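Burholm ID Check Terminal

The Burholm is a desk unit for checking identity cards, driving licences and professional registration papers at the point of hiring. It is used by clinics, recruitment agencies and letting offices that need to spot forged or altered documents before a contract is signed.

Place the document face down on the glass and press Start. The unit reads it under white, infrared and ultraviolet light and compares it with the patterns held in memory. A result comes up in 14 seconds. Doubtful documents are marked amber and saved for a second look.

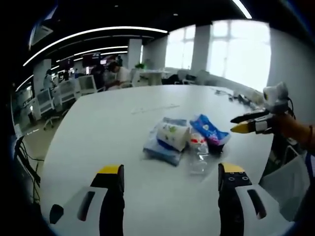
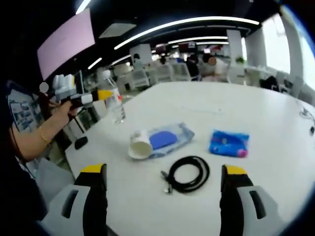

Packaged items on a white table.

Records are kept for 30 days unless you change the setting. They can be exported as a signed file if the police or a regulator ask for them.

Specification
Memory: 1000 document patterns
Largest document: A5
Power: mains adaptor, supplied
Warranty: two years, return to Motitz

The older Konby reader can share records with the Burholm over a local network. The Paquette stand is sold separately.

A pass result does not prove that the holder is the person named. Staff should still compare the photograph and follow up references.

Orders and spare parts: Safta Bucur
Training and returns: Eduardo Cardoso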